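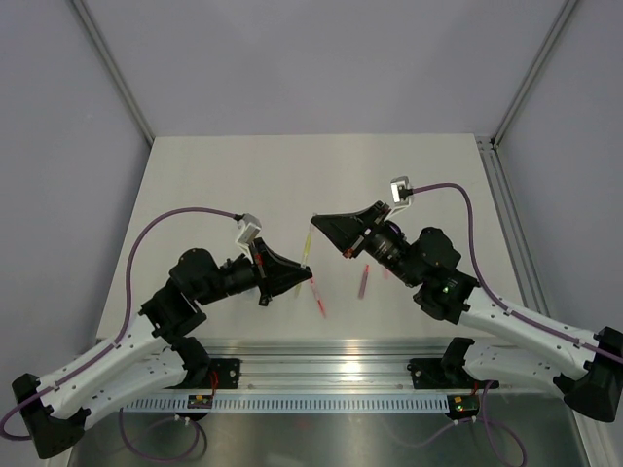 Fig. 2. Tablero blanco y paredes gris lavanda.

Imprimir | Enviar por correo

3.2 Limpieza del tablero

1. Pase un paño de microfibra apenas húmedo, del centro hacia los bordes.
2. Seque enseguida.
3. Repita en las paredes.

Nota: Hornlow promete que el blanco «no amarillea». Conviene dudarlo; Raili Saarela pide revisarlo cada marzo, a la luz del día.

Precaución: nada de estropajos, aunque el envase diga «no raya».

Relacionados
- 3.1 Nivelar el tablero Astero
- 3.3 Manchas de tinta: lo que Nalar quita y lo que no
- Recambios, ref. 3634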